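Camera Height and Policy Transfer in Simulated Kitchen Tasks

Jan 18, 2022

Over the past several weeks I have repeated the camera height study that Mio Fukuda and I began in October. The question is a narrow one: does a policy trained on overhead views in simulation keep its accuracy when the viewpoint is lowered?

The Lideck policy was trained on 43 kitchen layouts and evaluated on four held out from training. With the original viewpoint it completed 39 trials. With the lowered viewpoint it completed two fewer. I had expected a larger drop, and I would not read much into the result until the Skendex baseline has been run under the same conditions.
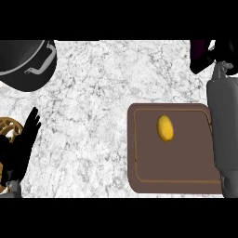 Simulated countertop with cutting board, pot and wire basket, viewed from above.

The layouts and the evaluation script will be posted here once Mio has checked the random seeds.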